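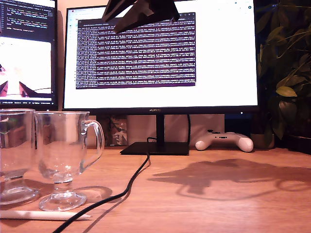
The back third of the desk

Every desk has one. The strip along the wall where the arm doesn't quite reach, so stuff goes there to retire. Boxes, cables, a bottle of something. I've read 5 articles this month telling me to clear mine and I'm against it. Mostly.

The clear desk people have a point about paper. Paper breeds. Fine, throw out the paper. But they go on to the boxes, and there I get off the bus. A small upright box against a wall takes up no working room at all. You type, you read your logs, you have two screens of text going, and the boxes just stand there. Where else would they go? In a drawer, where I forget them untill they expire.

Kwan-ho Kwan, who I shared an office with at Clirnport, cleared his every evening. Wiped it too. Took him 24 minutes once, I was waiting for a ride home. Next morning all of it came back out of the drawer, piece by piece. That's not tidiness, that's a second job.

And since spring the desk is at home anyway. It's September 2020, the desk is the office and the pharmacy shelf and the place where the mail lands. Of course it fills up from the back. My sister paid 900 for a desk from Carnitz with a hidden compartment. Hidden compartment is full.

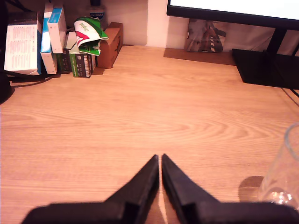
What I do believe in is a line. Pick a place on the wood, behind it anything goes, in front of it nothing stays overnight. Mine is level with the foot of the monitor. Mug, pen, snack wrapper, all get pulled back from the front or thrown out. Takes a minute. I got this from Taha Belhaj, who uses masking tape for his, which seems extreme but his desk is better than mine.

Cables are the exception. Cables should be behind the line and they never are. No theory for that, sorry.

Would I mind a nicer wall behind it all? Sure. A picture helps, even one half hidden by a screen. Still beats the bare white slab in the catalogs, with one plant and no charger anywhere. Whose desk is that. What do they do all day.

Leave the boxes. Check the dates on them in April, toss the empty ones, put the rest back were they were.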